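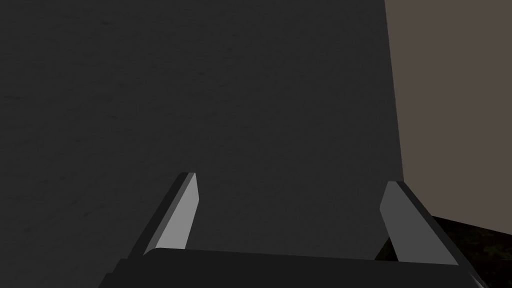

Dark gray and beige, straight out of a computer render.

I'd been promising myself the Retton paint works open day for two years, and this time I finally got on the early bus and went! It's out past Sovimthorpe, at the end of a road that seems to be mostly potholes, and you smell the linseed before you see the gate (I happen to love that smell, my sister says it gives her a headache).

Our guide was Mirela Lacerda, who runs the color lab and talks even faster than I do. There were 16 of us in the group, all in paper hats and those plastic glasses that steam up the second you breathe. First stop was the mixing floor, where they make up to 3,000 gallons in a shift. The big tanks were being rinsed out while we were there, so it was LOUD, and I only caught half of what she told us about pigment grinding. I did get the bit about gray, though. I'd always figured gray was black plus white and off you go, but the ones they sell most have a little yellow or red stirred in, and a gray without any of that can look blue on a north-facing wall. That explains my hallway.

The lab was my favorite part. They have a light booth where you hold up a painted card and flip between daylight and lamp light, and a beige I would have sworn was plain old beige went completely pink on me. Mirela's coworker Reinaldo Sales let us try matching a chip by eye. I was sure I'd nailed mine -- I had not even come close. A retired sign painter named Uldis Rozīte got his on the second try and was very gracious about it.

Lunch was soup and rolls in the canteen, pretty good soup too, with a lot of dill. I sat with Hatsue Nomura, who had come all that way to ask one question about floor enamel, and she got a long answer and a sample can to take home.

The shop at the end takes cash only, so bring some. I came away with two small cans of a warm gray called Alto and a fan deck I absolutely did not need. They're running the tour again in March, and you sign up at the front office or by phone. Wear shoes you don't care about!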